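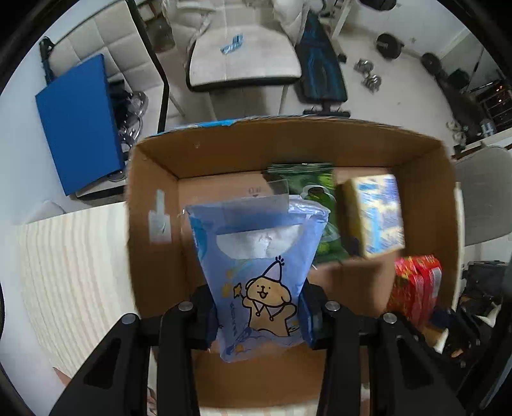 Bonditico Assorted Pouch Box: review

The Bonditico assorted box is sold by Tillgate as a mixed carton of small packaged goods for party tables, prize draws and shop counters. It is ordered by size and the buyer has no say in the individual designs. I bought the smaller of the two boxes at my own expense. This review deals with the packaging and its suitability for storage and display. The contents of the packets will be covered separately.

Outer box

The box is tan cardboard. Listed inside length is 300 mm and gross weight on my scale was 940 g. There are no dividers. Packets and cartons share one space, so the stiffer items can press into the softer ones during transit. Mine came through without splits, but a sheet of card down the middle would cost very little and I would like to see one.

Pouches

The formats are mixed. The light blue-violet pouch with the cartoon dog in a party hat has a clear plastic hanging tab at the top, so it can go straight on a peg. The dog is drawn in thick black outline and holds up a star wand, and it reads well from across a room. The dark green packet has a crimped top seal and lime-green pictures. It is the hardest of the group to pick out in poor light.

The small carton, with a pale yellow side, is the easiest piece to stack. It also takes up more room for its weight than anything else in the box.

Seals were tested by hand pressure only. I laid each pouch flat, pressed with the palm and listened for air. None leaked. This is a rough check and says nothing about shelf life.

Print and labelling

Print quality is good on the fronts and adequate on the backs. The red pack is the most decorative, with pink flowers and yellow blossoms on bright red along the crimped top edge. Its back is divided by a plain darker red seam, with small white Chinese text printed sideways on one side. The barcode is on the other side, near the upper corner, and also runs sideways. For stock work this matters: a fixed scanner needs the pack turned through a right angle, whereas a handheld reader has no trouble. The number beside the bars is 6 977187 915813 and there is a recycling symbol beside it.

The small print is white on red and very fine. I needed a magnifier for most of it. Buyers who have to copy details on to a shelf label should allow time for this, and those who do not read Chinese will need a translation.

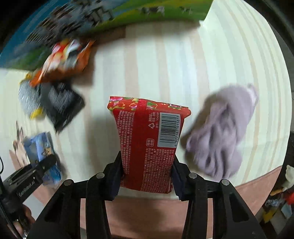
Storage and display

I keep the packets upright in a Dradik drawer tray, tall ones at the back. Soft packs lean unless the row is fairly full. The Pattinasarany peg rail, bought for the same cupboard, suits the tabbed pouch well - the tab slid on without bending. Anything without a tab has to stay in the tray.

Ordering

Tillgate lists the box under stock code 758. Delivery is quoted as up to 2 weeks and mine arrived inside that. The packing slip gave the code and the box size but no list of contents, a nuisance for anyone keeping records.

Verdict

Recommended for mixed displays where variety counts for more than uniform size. It is less suitable for peg-only fittings. I would order again if a contents list were added.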